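Atelier > Cahiers > Préparation des surfaces > Plan blanc, nettoyage et bacs

2026-04-06
Rédigé par : poste 2, équipe du matin

Je reprends le cahier où je l'avais laissé. La dernière page parlait des tampons, et j'avais écrit que le plan blanc était « propre ». En relisant, je trouve ce mot trop généreux. Le plan est propre si on le regarde debout, de face. Quand on se baisse et que la lumière vient du plafond, on voit encore de petites choses.

Travail du jour : refaire le nettoyage du plan blanc selon la fiche Gratix, décider quoi faire des traces qui ne partent pas, et choisir la place du bac vert clair pour les petites pièces.

Matériel sorti de l'armoire :
- chiffons Tsikata, paquet de 200 (entamé, je n'ai pas ouvert le neuf)
- savon neutre Norex, dilué, 80 ml dans le seau
- eau tiède
- papier abrasif, grain 2000, dans sa pochette
- raclette souple
- le bac vert menthe, lavé hier soir et laissé à sécher debout

J'ai commencé par le dépoussiérage à sec. C'est un point où je me suis trompé en septembre : j'avais mouillé tout de suite, et la poussière a fait une sorte de pâte grise dans les coins. Cette fois j'ai passé le chiffon sec dans un seul sens, de la gauche vers la droite, en pliant le chiffon à chaque passage. Ensuite le savon, ensuite l'eau claire, ensuite un chiffon sec encore. La fiche Gratix demande d'attendre avant l'eau claire mais ne dit pas combien de temps. J'ai attendu le temps de rincer le seau. Si quelqu'un connaît la bonne durée, qu'il l'écrive dans la marge.

Remarque sur le savon. À la dose de la fiche, il mousse beaucoup et il faut rincer deux fois. Avec la moitié de la dose j'ai l'impression que le résultat est le même, mais je n'ai fait l'essai que sur le petit plan à côté de l'évier, qui est plus vieux et moins mat. Je ne veux donc pas conclure. Pour le grand plan, je suis resté à la dose écrite.

Le papier abrasif n'a pas servi. Je l'ai sorti, je l'ai posé, j'ai réfléchi et je l'ai rangé. Sur une surface mate, même un grain très fin peut laisser une zone brillante, et une zone brillante se voit plus qu'une marque grise. Le représentant de chez Cleltosance nous avait prévenus quand il a livré le plan, et pour le petit plan de l'évier nous ne l'avions pas écouté. On voit encore où.

Concernant le bac. Nous avons hésité longtemps entre le bac profond et celui-ci, qui est plat avec un rebord bas. Le bac profond garde mieux les pièces, mais on doit plonger la main et on fait de l'ombre sur ce qu'on cherche. Dans le plat, tout se voit d'un coup. Son défaut est que les rondelles passent par-dessus le bord si on les verse trop vite. Il faut verser bas, près du fond, et doucement. Je l'écris parce que j'ai ramassé des rondelles sous l'établi pendant une bonne partie de la matinée.

La couleur aussi a été discutée. L'un de nous voulait un bac blanc, pour avoir tout pareil. Je suis contre : sur un plan blanc, un bac blanc disparaît et on finit par poser quelque chose dessus, ou le coude. Le vert est pâle, un peu gris, il ne fatigue pas les yeux et on distingue bien son bord.

Pour la position, j'ai essayé trois endroits. Au milieu, il gêne. À gauche, il est dans la partie du plan qui reçoit le moins de lumière, et les petites vis noires y sont difficiles à trier. Au fond à droite, cela me paraît le meilleur choix : la place devant reste libre pour travailler et la main droite y arrive sans croiser l'autre. Il y a bien un peu d'ombre dans la partie du fond du bac. On peut vivre avec, ou bien tourner la lampe, mais la vis de la lampe est dure et je n'ai pas voulu la forcer seul.

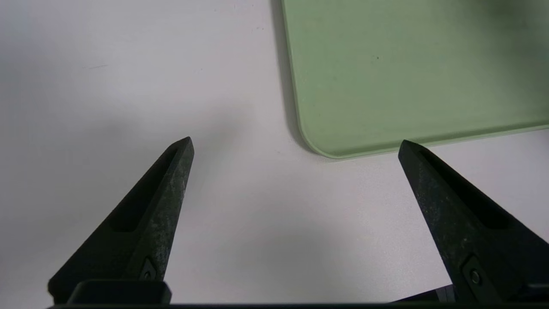 Équipe Surfaces et Petit Outillage

Il reste une trace fine et grise sur le blanc, à gauche du bac, presque horizontale. Elle est légère. J'ai passé le savon dessus plus longtemps qu'ailleurs et je n'ai pas insisté davantage. Je ne sais pas dire si c'est une rayure ou un dépôt, avec l'ongle je ne sens rien. À noter aussi quelques points minuscules sur le plan, dont un sombre tout près du bac, et un autre dans le bac même. Pour ceux-là je pense à de la poussière retombée. Je repasserai au chiffon sec avant de verser les pièces.

À ne pas confondre avec une saleté : la bande grise le long du bord gauche du bac et autour du coin arrondi. C'est son ombre. J'ai frotté là un moment avant de comprendre, je le dis pour que le suivant ne perde pas son temps.

Reste à faire :
- demander à Cleltosance s'ils ont un produit pour les traces grises sur finition mate
- coller une étiquette sur la tranche du bac (petites pièces seulement, pas de liquide)
- commander 200 chiffons Tsikata, même référence, sans changer pour les bleus qui peluchent
- débloquer la vis de la lampe, à deux
- recopier la dose du savon sur le bidon, au feutre, parce que la fiche se perd toujours

Question ouverte : est-ce qu'on laisse le bac sur le plan le soir ? Si on le laisse, il prend la poussière et il faut le laver le matin. Si on le range, il faut retrouver sa place chaque jour. Je propose deux petits repères au crayon gras, qui partent au savon. À essayer cette semaine, j'écrirai le résultat à la page suivante.

Contact : bureau de l'atelier, poste 2 | © Atelier, cahiers internes | Haut de page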